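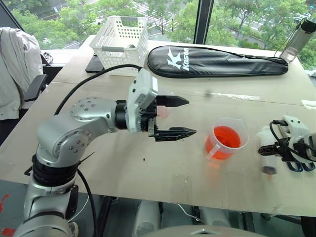 Color mixing is the activity we get the most mail about, and we love that! All it takes is water, a little food coloring and something see-through to pour from. A clear plastic measuring cup with a spout and a handle is the one piece we'd tell anybody to start with, and orange-red is a wonderful first color to put in it, because it glows right through the sides and even throws a faint orange patch on a pale tabletop. Set a clear syringe-style tube nearby and you have most of what our Cillico water table sessions are built on. The questions below come from families and teachers who have tried the activity at home, at school or at one of our Paltemholm open afternoons.

What do I need to get started?

A clear measuring cup, a few clear glasses or jars, food coloring in red, yellow and blue, a spoon, and a towel. That's it! A syringe or dropper is a great addition once everybody has the hang of pouring. Any clear syringe sold for crafts or feeding will do, as long as it has never had a needle on it and hasn't been used for medicine.

Why clear plastic and not glass?

Small hands and wet handles. Glass looks beautiful with colored water in it and you're welcome to use it for the jars that stay put, but the cup that gets picked up over and over should be plastic. It's lighter too, which makes slow pouring a lot easier.

How do I make a good orange-red?

Start with yellow. Put 8 drops of yellow into a cup of water, stir, then add red one drop at a time. Stop and look after each drop. Red is strong and will take over before you know it, so if you overshoot, pour half of it off and top up with plain water and more yellow. Kids usually want to keep going until it's nearly red, and those late shades are some of the prettiest.

My colors always turn brown. What am I doing wrong?

Nothing! Brown is what you get when red, yellow and blue all land in the same cup, and sooner or later they all do. If you want to put it off, keep one jar of plain water for rinsing and change it often. Give each color its own dropper if you have enough of them. We also like to keep a "mystery jar" at the end of the table where everything leftover goes — it becomes the favorite every time.

Does it matter how full the cup is?

Yes, more than people expect. Partly filled is best. A cup filled to the top slops over as soon as it's lifted, and then the first pour is half on the table. Leave plenty of room below the spout.

How do I get an exact amount into the syringe?

Put the tip under the surface, push the plunger all the way in, then pull it back slowly. If you see a bubble, point the tip up, tap the side and push gently until the air is gone. Read the amount with the syringe at eye level. Older kids get very competitive about this part, and it's lovely practice for science class.

What ages is it good for?

We've run it with children from four up, and with plenty of grown-ups. For under-fives, skip the syringe caps and any other small loose parts, and stay right there at the table. For ages nine and up, hand over a notebook and let them write down recipes. One class at Ezeani filled 19 pages with theirs and named every single shade.

Will food coloring stain my table?

It can. Sealed surfaces usually wipe clean if you get to the spill quickly, but unfinished wood soaks color up and keeps it. A white or light surface makes the colors look their best, so if yours isn't sealed, put down a light plastic cloth. For hands, soap and a bit of baking soda take off most of it. The rest wears away in a day or two.

Can we drink it?

Please don't, even though it looks like orange soda. Once a few hands and spoons have been in there it's for pouring only.

How long does colored water keep?

Overnight in the fridge with a label on it, and no longer than that. It's so quick to mix that we start fresh every session.

Where can I find more recipes?

The Riltora color chart has 832 shades sent in by readers, each with its drop counts, and new ones go up every April. Send us yours! We try every one ourselves before it goes on the chart, and we're always short on good greens.

Page updated 10/08/2023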